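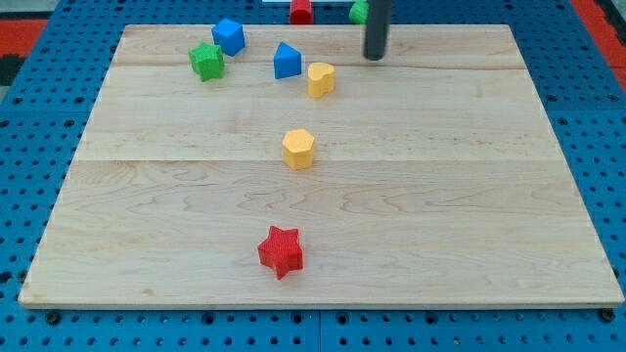 報告日:2月3日
提出先:Jana Böttcher 様
件名:Zedau把持評価 中間報告(グリッパ比較、第2期)

## 1. 対象期間の作業

11月に承認された計画に従い、Mosoti平行グリッパ(以下A)とJandus製の丸先端フィンガ(以下B)の比較を継続した。アーム、制御器、カメラ位置は第1期から変更していない。評価台は穴あきの青いプラットフォームに木製の板を載せた構成で、対象物には星形、ハート形、六角柱、立方体などの玩具ブロックを用いた。

期間中の把持試行は両グリッパ合計で1,159回である。初期配置は試行ごとに変え、板の手前側と奥側の両方に対象物が来るようにした。

## 2. 結果

把持力の指令値を定格の50%に固定した条件では、六角柱と立方体について両者に有意な差は認められなかった。平行な面の対があり、接近角の誤差が把持に影響しにくいためと考えられる。

差が出たのは星形である。Bの成功率は69%で、失敗の大半は閉動作中に対象物が回転し、接触点が凹部から外れたものであった。Aは同条件でBを上回ったが、傾いて置かれた星形では指の側面が先に当たり、対象物を押し倒す例が残っている。ハート形は向きによる差が大きく、現時点の試行数では優劣を判定しない。

## 3. 制御器に関する事項

閉動作の指令周期を100 Hzに揃えたところ、Bで見られた接触検出の遅れが減少した。第1期の結果にはこの遅れが含まれるため、両期の数値を直接比較することはできない。第1期分は参考値として付録に移した。

カメラについては、奥側の対象物がフィンガに隠れる配置で姿勢推定の欠測が生じている。当面は接近開始前の推定値を保持して対応する。手首側カメラの追加は、配線の取り回しが未解決のため見送った。

## 4. 遅延および課題

- Bの交換用フィンガの納入が遅れており、摩耗評価は未着手
- 木目の強い板面では、黄色の対象物の輪郭抽出が不安定
- 板の固定ねじの締付け管理値が未規定。Wurnbridge側の手順書に合わせる予定

## 5. 次期の予定

星形とハート形に試行を集中し、把持力を段階的に変えた条件を追加する。接近角は対象物の推定姿勢から算出する方式に切り替え、従来の固定角方式との比較を行う。無地の板への交換も同時に試す。

予算の執行は計画の範囲内であり、追加の申請はない。交換用フィンガの納入時期が確定した時点で、摩耗評価の日程を別途連絡する。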